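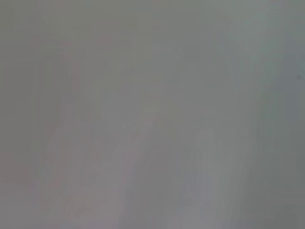
**What does Gendine do?**

We read the accounts and annual returns of small charities and publish what we find in plain English, so that donors can see where their money goes.

Gendine was set up in Proltdale by Lăcrămioara Manole, a former auditor, and Dirk Harms, who spent 13 years on a local newspaper. They had both been looking at the same youth charity, found that its published income didn't match its filed returns, and decided to carry on working together. We now have a staff of 20, most of them part-time.

## How we work

We start with public filings and go back as far as the records allow. For each charity we note its income, spending, reserves, senior pay and any payments to trustees or their relatives. Two people check every figure. The charity then gets a draft and has four weeks to reply, and its reply is printed in full next to our report.

We have published 124 reports so far. Most find nothing wrong – a late filing or a sum entered in the wrong column is the usual sort of thing. Where something looks more serious we pass the papers to the regulator before we publish.

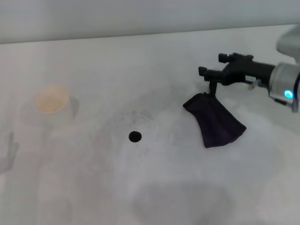 ## Who pays for us

Nearly 800 subscribers cover our running costs. The Bennani Trust paid for our records database and has no say in what we look at. We don't take money from any charity we report on, or from firms that raise funds for them.

## Where to find us

Our office is on the first floor of Brovari House, Proltdale. Please write before you visit. If you work for a charity and want to tell us something in confidence, ask for Dirk by name – letters marked private are opened only by him.

Page last updated May 2025.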